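Comparing two cameras on a delivery-type rover, quick how-to

Notes from the Ollness test, 12th August. Written up fast so I don't forget it all. You need: a rover base, two cameras (ours were the Penner wide and the Alside narrow), one controller, a tape measure, a paved open space with real sun. A lab won't do. The sun is what breaks things.

1. Mount
Fixed bracket, same height for both. Ours sits 42 cm off the ground. Tighten, drive over a bump, tighten again. Don't skip the second tighten.

2. Controller
Rudow controller, stock firmware. Set it to 30 frames a second for every run. Turn auto exposure ON for the first pass, you want to see what it does on its own before you start fiddling.

3. Pick a line
Find pavement with long joints and drive between them. Free lane markings. If the joints meet somewhere near the middle of the picture your mount is straight enough. If they dont, loosen and start over.

4. Face the sun
Worst case first. Point the rover right at it, sun near the top of the view, and start logging. Look at parked things to one side, then anything moving further off. Can you still tell what it is?

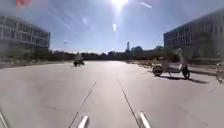

Tried this with auto exposure locked instead and got steadier joint lines, but the shaded side went to mush. Would do both and keep both logs.

OK yes, fair, so:

5. Second pass, exposure locked
Same line, same speed. Lock on the pavement and leave the sky alone, sky can burn out all it likes. Log as a seperate run. Name the file properly, camera first, then pass number.

6. Distance check
Somebody walks down the lane away from the rover. Stop them at 70 m. Mark where the detector drops them. Repeat 3 times per camera, take the worst number. Bikes at the side are a good extra target, thin frames against bright ground, easy to lose.

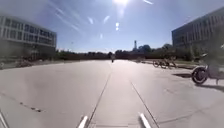 Looking down the lane into the sun, one small figure far off.

7. Swap cameras
Swap quick, the light moves. Redo steps 3 to 6. If the swap takes longer than a coffee, rerun the first camera too or the comparison is junk.

8. Compare
Joint lines first, then people, then bikes. Ignore how pretty the sky is. Glare spots count against a camera only if the detector fires on them, so check the false hits around the sun.

Still to do: rain, and low sun in January.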